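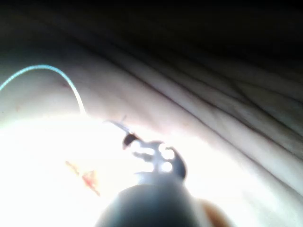
A norma interna tinha 60 páginas e Rozália Hajdu escrevera quase todas, incluindo a 11, onde se lia que o instrumento não avança enquanto o fio não estiver à vista em todo o seu percurso. O doutor Somogyi achava a regra ofensiva.

— Coso há 20 anos — disse ele, com a testa encostada à consola.

— E a regra tem três meses. Respeite os mais novos.

No ecrã, o fio subia num arco e ia perder-se no clarão, mesmo antes da ponta. Rozália pigarreou. Era um pigarro regulamentar, previsto no anexo.

— Baixe a luz, doutor.

— Vejo perfeitamente.

— Vê branco.

Beria, o anestesista, estudava o monitor com o interesse de quem não quer ser testemunha. Somogyi suspirou, tirou as mãos dos comandos e pediu menos luz, no tom em que outros pedem a conta.

— Fica registado? — perguntou.

— Fica. Paragem voluntária.

— Voluntária — repetiu ele, e pareceu gostar da palavra. Ela já estava a escrever a hora.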